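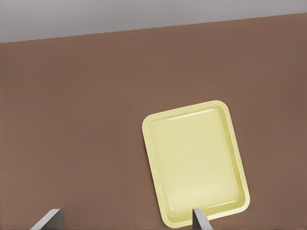 Stotstead Operations Forum > Automation > Household and Light Shop-Floor Tasks
Topic: Tray handling with two-finger grippers: is it ready for unsupervised use?

Prasanna Gazi
Members are invited to comment on the draft position concerning tray clearing. The simulated test begins with an empty yellow tray, rounded at the corners and low at the rim, on a plain brown surface with nothing else near it. The draft holds that this chore may be assigned to a machine without an attendant. In our November simulation series, 728 of 1000 attempts were accepted under the Bruson criteria. Objections should be entered before the Thursday review.

Kirsten Campbell
I object to the wording. An acceptance count of 728 does not support unsupervised use in a canteen or a packing area. The remaining attempts would each require a member of staff to attend, and the draft makes no provision for that labor.

Khôi Khổng
Ms. Campbell's reading is strict. Most of the rejected attempts were rejected for time. The Pillai site already permits slow equipment on the night shift, where a delay of two minutes has no effect on service. I would support approval for that shift only.

Giuliana Cabrera
May I ask which grasp is being assessed? A low rim offers very little to hold. Our kitchen staff slide a tray to the counter edge and lift from underneath, and I have not seen that method in any of the submissions.

Prasanna Gazi
The submissions cover a pinch on the rim only. Sliding was placed outside the scope at the request of the Wirkomora office.

Giuliana Cabrera
Then the title of the draft should say so. "Tray clearing" also implies cups, crumbs and spilled liquid. An empty tray is a reasonable first test and a poor basis for a staffing decision.

Kavitha Rajan
I concur with Ms. Cabrera on the title. I do not agree that the results should be set aside. Wiping and stacking were refused by this forum for the same reasons, and both are now routine at Pillai. I propose that 49 further trials be run on physical trays under the supervision of shift staff.

Kirsten Campbell
I could accept physical trials. I remain opposed to the word "unsupervised" in any version.

Khôi Khổng
Seconded as to the trials. My position on the night shift is unchanged.

Prasanna Gazi
The title will be amended to "Rim grasp of an empty tray." Ms. Rajan's proposal has been added to the agenda. Ms. Campbell is requested to submit alternative wording for section 2.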